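Silver-gray finish (household goods)

Silver-gray finish is the general name for the plain metallic look given to a huge range of household objects, from mixing bowls and kettles to lamp shades, lids and canisters. It may be the natural color of the metal, a plating, or a paint made to look like metal. 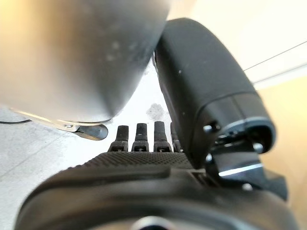 The finish is one of the most widely used in the home, and one of the most rewarding to look at closely. A flat sheet of silver-gray metal can seem dull, but bend it into a dome or a bowl and it comes alive – the same surface will look yellow under a warm bulb and almost blue beside a window on a cloudy morning.

Appearance

The finish has very little color of its own. What the eye reads as color is mostly borrowed from the room, and for this reason two lids from the same set can look like a mismatch when they hang on opposite walls. On a rounded object the side facing the lamp takes on the tone of the lamp, while the part that turns under picks up the cooler shade of whatever lies beneath it. Photographers of kitchenware spend a great deal of time on this, often hanging white cloth around a single saucepan!

Types

Polished finishes are worked with finer and finer abrasives until the surface acts as a mirror. They are the brightest kind and also the quickest to show fingerprints.

Brushed or satin finishes carry a fine grain of parallel lines. The grain scatters light, so reflections are soft and small scratches are harder to find. Cleaning along the grain keeps it even.

Bead-blasted finishes are made by firing tiny glass beads at the metal. The result is an even, frosty gray with no direction to it, very pleasant in the hand.

Painted finishes use flakes of aluminum in a clear binder. They cost little and suit plastic parts as well as metal ones, though they can chip at the rims.

Fittings

Brackets, tabs, hinges and handle mounts are often made from thinner metal than the body they belong to. A good match between the two is a real piece of craft. Stamped parts have bright cut edges that catch the light in a narrow line, and many makers tumble them in drums of ceramic chips to soften those edges before assembly. The Ulter workshop in Sombatkul tumbled its brackets for 11 hours, and collectors still run a thumb along them to tell an early piece from a later one.

History

Tinned and pewter wares gave homes a gray shine long before stainless steel came into everyday use in the twentieth century. Among smaller makers, Pleren is fondly remembered for its catalog of 354 domestic items, all offered in a single satin gray. The designer Surachet Prasertsri argued for the brushed surface throughout his years at Imden, where the first run of 500 serving bowls was followed by another of 1000 the next May.

Care

Warm water, a drop of dish soap and a soft cloth will lift most specks and smudges. Drying right away prevents water spots, especially in areas with hard water. Steel wool should be kept away from every type of silver-gray surface, and painted pieces should not be treated with metal polish, as it thins the clear layer and leaves the flakes exposed.

See also: Brushed metal, Electroplating, Pewter, Tinning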